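Search this site Enter keywords Go

Robots on the packing bench: what changed for the people at Maltik's Predcombe site

Student project report, work placement module
2024-03-05

I did my placement at Maltik, in the gift packing hall at Predcombe, and I'll admit I picked it mainly for the bus route. Maltik packs food hampers and small gift baskets for other companies, the biggest customer being Jedesport, who send them out to their club members. I asked if I could write my report on the robot arms they had just put in, and my supervisor said fine, as long as I didn't get in the way during a rush.

My question was a simple one. When part of a job goes over to a machine, what is left of the job, and do the people doing it like it better or worse? I wanted to hear that from packers, so most of what follows comes from chatting at the benches and in the canteen (plus one very long tea break when the label printer died and everybody had opinions).

How it worked before

Each packer had a bench to themselves. You fetched your baskets, lined them, filled them from the list, checked them, wrapped them and put them on the trolley. On a normal day the hall got through 1400 baskets, and in December the target went up to 2000. People were proud of being fast, and they were also pretty sore. Wrists and shoulders came up in nearly every talk I had. So did boredom, although a few packers told me they liked the sameness because they could listen to the radio and think about their own things.

How it works now

There are 2 arms, each with its own bench, and a packer looks after one bench at a time. The arm does the moving and placing. The packer sets out the work, keeps an eye on the arm, fixes what it gets wrong and does all the wrapping, which it can't manage at all. The hand benches are still there for odd orders and anything fragile.

The arm has a small camera down by its gripper, and there's a screen beside the bench showing what it sees. I spent ages looking at that screen! It makes a very familiar bench seem like somewhere else.

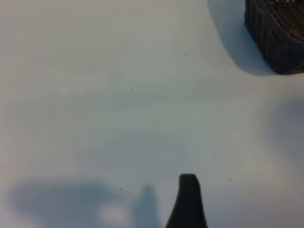 Bench view from the wrist camera, with one finger of the gripper and a woven basket at top right.

I showed this picture to several packers, and the first thing most of them talked about was the specks. On a pale bench every crumb shows up, and on the screen you notice them even more. Under the old way you gave your bench a wipe when you felt like it. Now wiping down is a listed task with a box to tick, and people are split on that. One packer said she had always kept a clean bench and didn't need a form to tell her. Another liked having it written down, as it meant the time for it was finally counted as work.

Shadows were the other thing. The arm throws its own shadows over the bench, big soft ones, and packers say you learn to read them out of the corner of your eye, so you know where it's heading before you look up. That isn't in the training sheet. I asked why not and got a shrug.

What people told me

The physical side is better, and I didn't meet anyone who disagreed. Less reaching, less lifting, fewer people rubbing their wrists at the end of a shift.

The tiredness is different though. Several packers said they go home with a heavier head than before. Watching a machine that is mostly right is hard work, since you can't drift off and you can't get into a rhythm either. The radio has been turned down at the robot benches, which sounds like a tiny thing, but it came up again and again.

Then there's pace. By hand, you could go hard for an hour and ease off after. The arm goes at its own speed all day. Some felt chased by it and some felt held back by it, and I heard both from people on the same bench on different shifts.

Pay hasn't changed. The packers think looking after an arm is a skill and should be paid like one. The managers I spoke to said it was being looked at.

Stops and who fixes them

I was allowed to see the stop log for my placement. It had almost 679 entries, most of them cleared by the packer in moments with a nudge of a basket and a press of the button. At first only the shift lead could restart an arm, and packers had to stand and wait. Letting them restart it themselves was the most popular change of the lot.

My reading (Grímsdóttir's chapter on machine minding, from the module list) says people mind automation less when they can step in and put things right. That fits what I heard at Predcombe very well.

What I would do differently

I'd talk to the night shift, who I missed completely. I'd also ask to come back in December, when the target goes up and the hall fills with temps who have never stood next to an arm. The packers all said that will be the real test, and I'd like to see it.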